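Saturday kitchen help wanted at Fleveck, Neltwood

Hello! I run Fleveck, the little soup and bread place on the corner by the Neltwood bus stop, and I'm after somebody to work Saturdays with me. We're a small outfit (me, an oven with opinions and a lot of onions) and the Saturday queue has got well past what I can manage on my own.

You'd start at 8, which I know is early for a weekend, but there's coffee on and the first tray of rolls is ours to pick at. The morning is mostly chopping, stirring and getting the loaves out. Once we open you'd be ladling, wrapping, taking money and having a natter with the regulars, and then we wash up together and lock the door.

I don't mind if you've never worked in a kitchen – I hadn't either when I took the place on. What I'd love is someone who turns up on time, likes people and can lift a sack of flour without swearing at it too loudly. If you've got your food hygiene certificate, lovely. If you haven't, I'll pay for the course and for the hours you spend on it.

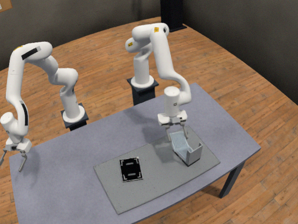
Pay and the rest of it

You'll get the same hourly rate whatever your age, paid every Friday, and tips are split down the middle. Lunch is included, and so is whatever bread is left at closing. It's a permanent job, with five proper paid days off in the first year on top of Christmas week, when we're shut anyway. I'd like you to be able to do the odd weekday too, mainly in May when the Tetarard walkers come through and eat everything in sight!

How to apply

Drop a note through the door or leave one at the Solberg bakery counter, they'll pass it on. No CV needed, just tell me a bit about yourself, when you could start and what soup you'd put on the board if it were up to you. I'm hoping to have everybody's notes by November 2, 2020, and I'll ring each of you that same week, yes or no. Please put your phone number on it – I had a lovely one last time without.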